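Ako Street swap room gets its tables back for June

Good news for anyone with a closet full of stuff they keep meaning to deal with: the swap room in the old Tzanetos building is open again, and I finally got over there to see it for myself. I'd planned on ten minutes. I stayed until almost 4 p.m. and went home with a bread box, two puzzles and a lamp I have no place for (my husband has already asked).

If you missed it the first time, the idea is simple. You bring things you don't want, you take things you do, and no money changes hands. It ran all last year out of a back hallway over in Sistorholm and got so crowded that people were sorting sweaters on the stairs. The new space has 2629 square feet, real heat and a ramp at the side door, and what a difference! You can push a stroller all the way through without saying sorry to anyone.
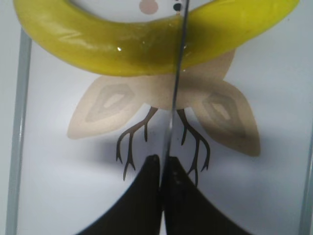

Something yellow and shiny at the swap room.

The rules have changed a little, so read up before you load the car. Each household can drop off 19 items per visit, and a box of small things counts as one item (I asked twice, I had a lot of cookie cutters). No mattresses, no car seats, no paint. Clothes should be clean and on hangers if you can manage it. Books are fine again after last winter's pause, but please, no more encyclopedias. There's a whole shelf of them already and they aren't moving.

You do need a card this time. It's free, you fill out a short form at the front desk, and you're done. The sign by the door said 206 cards went out in the first week, and the line was pretty steady while I was there. Visits are capped at 90 minutes when it's busy, though I didn't see anyone get hurried along. 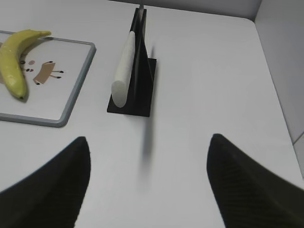

White tabletop with a black stand on it.

My one gripe is the parking. The lot behind the building holds maybe a dozen cars, and the street out front is torn up for the water main work. I ended up leaving mine by the Idport bus stop and walking back with the lamp under my arm, shade and all. If you're bringing anything heavy, pull up to the side door first, unload, and then go look for a spot.

The swap room is open from 11 a.m. to 6 p.m. through the end of June, with drop-offs ending an hour before closing. They're short on kids' shoes and kitchen things right now, and they have more picture frames than they could ever use. I'm going back with the puzzles once we've finished them, and possibly the lamp.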